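3. Floor-Level Storage and Marked Boundaries in Shared Workrooms

Figure 1. Floor of a shared workroom, with hazard tape, power strips and items kept at the foot of a brick wall.

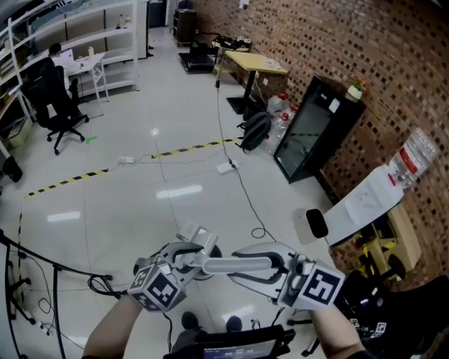
3.1 Setting and Material

The present section addresses the use of the floor as a storage surface in shared workrooms. Earlier work on office order has dealt mainly with desks, shelves and cabinets, and the floor has been treated as the space left over once furniture is in place. The records collected for this study suggest that a good deal of everyday storage happens there, and that it follows patterns that can be described.

The material consists of 1,397 floor records made in workrooms at the Trutela and Vellow sites. Each record lists the items resting directly on the floor, the nearest piece of furniture or wall, and any marking on the floor itself. Thirteen records were set aside as incomplete, leaving 1,384 for analysis. Coding was carried out by Consolacion Dagdag and checked by Krum Leka, who recoded 231 of the records without access to the first set of codes. Differences were settled by discussion, and the coding guide was revised after the first 20 had been compared.

Records were made during normal working hours. Occupants were told that the study concerned the arrangement of rooms and were asked to leave things as they would on any other day. Rooms that had been cleared for an event were not recorded until the following week.

3.2 Categories of Floor Items

Items were placed in one of four categories. Supply items are those that serve equipment, chiefly power strips and cables. Personal items are bags, coats and shoes not being worn. Stock items are goods kept in number for later use, such as drinking water. Leaning items are objects that stand on the floor but depend on a wall for support, including mirrors, boards and framed prints.

All four categories may occur within a few steps of one another. In Figure 1, white power strips lie on the tiles, a gray backpack rests near the end of the tape, water bottles with red labels are grouped below a light wooden table, and a black framed mirror leans against the brick wall. The small potted plant on top of the mirror was coded separately, as an item supported by another item. Wheeled furniture was not counted as a floor item under the guide, and carts, chairs and cabinets on wheels were entered on a second sheet.

Small objects whose use could not be settled from the record were coded as unassigned. The guide instructed coders not to guess at ownership, even where an item lay close to an occupied desk.

3.3 Tape as a Boundary

Hazard tape was of special interest because it is a marking with an official look that is often applied by the occupants themselves. The yellow-and-black line in Figure 1 runs diagonally across the floor, while the longer runs of furniture follow the walls. Coders were asked to note whether the line of a tape agreed with the line of the nearest wall, and whether any item touched it or lay close to it.

Two readings of such lines are possible. Under the first, the tape divides the room into areas with different rules, and items should gather on one side. Under the second, the tape warns of something at floor level and has no bearing on where goods are kept. The Yoshida scale of boundary strength, adopted here with minor changes, scores the first reading higher. It was found hard to apply where a power strip lay near the tape, as the line could then be taken as a warning about the strip, a limit on the room, or both. Such records were given a split score.

3.4 Walls, Tables and the Space Beneath

The space under a table was treated as a distinct zone. It is sheltered from foot traffic and can be reached without moving furniture, and stock items kept there do not take up the tabletop. Shelving in the same room was recorded with its contents, so that a lightly filled shelf could be compared with a crowded floor. The tall white unit in Figure 1 holds two bottles on an upper shelf, with the grouped water bottles kept across the room at floor level.

Weight and ease of lifting may explain part of this choice, although the records contain no direct measure of either. The Clustitano workrooms, which were added to the study in February, use fixed benches in place of tables and are reported separately in Section 4.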